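Friday, August 17, 2018

Bench notes, wax crayon trials, batch 8 onwards

Carried on from the June sheets. Base is still the Rorno hard wax with the Zendmont softener, pigment load unchanged. The only thing altered since batch 7 is the filler, now the finer Gisler chalk. The coarser grade left a drag you could feel on smooth card and it showed as pale streaks in the dark blue.

Melt at 70 degrees, held until clear, pigment paste added with the stirrer on slow. Fast stirring pulled in air last time and the sticks had pinholes right down the middle. Pinholes mostly gone now. One stick from the red still had a void near the tip, which I put down to pouring too cool at the end of the jug.

Moulds warmed first. Cold moulds give a skin that shrinks away from the core and the stick comes out with a dull ring. Release was clean on all colours except white, which stuck at the shoulder and needed a tap. White has the highest solids, so this may be a matter of leaving it longer. Will try a full 48 hours before opening the mould next time and change nothing else. 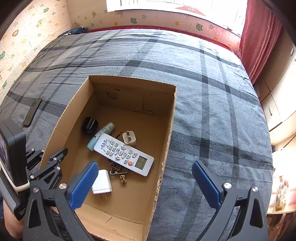

Lay-down tests on the usual papers: smooth cartridge, rough watercolour, black sugar paper. Dark blue and green cover well on all three. Yellow is weak on black, same as before. Adding more white to the yellow lifts the cover but turns it chalky and it no longer matches the printed swatch. Left as it is for now.

Water test: two strokes side by side, one brushed with clean water, one left. Blue washes out to a fairly even tint. Red leaves a hard line where the stroke was — the softener is not carrying it. Older red with the coarse chalk did the same, so the filler is not to blame. Suspect the pigment is not wetted out properly in the paste. Next red to be milled twice.

Breakage: drop from bench height on to the hard floor, bare sticks, no sleeve. Blue and green survived. White snapped clean at the shoulder, same spot where it stuck in the mould. Yellow chipped at the tip only.

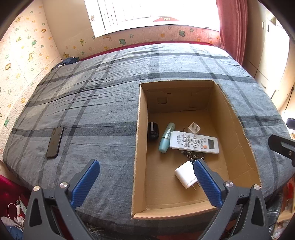
Rub machine run to 2,000 strokes on cartridge with a green stick. Wear is even and the tip kept a usable edge to the end. Roughly a third of the stick gone. Crumbs on the paper were fine and brushed off without smearing. The Dramix sleeve paper held, though the glue seam had lifted a little at the cut end. Try a wider overlap before blaming the glue.

Labels: the batch 7 offcuts and the batch 8 sticks look the same once the sleeve is off. Scratch the batch number into the flat end from now on, before the sleeve goes on. Please do the same if you pour any.

To do:
Red, paste milled twice, otherwise as batch 8.
White, longer in the mould, then repeat the drop.
Top up the last third of the jug with heat before pouring.
Reorder black sugar paper, down to the last few sheets.
Clean the small stirrer, there is green in the collar.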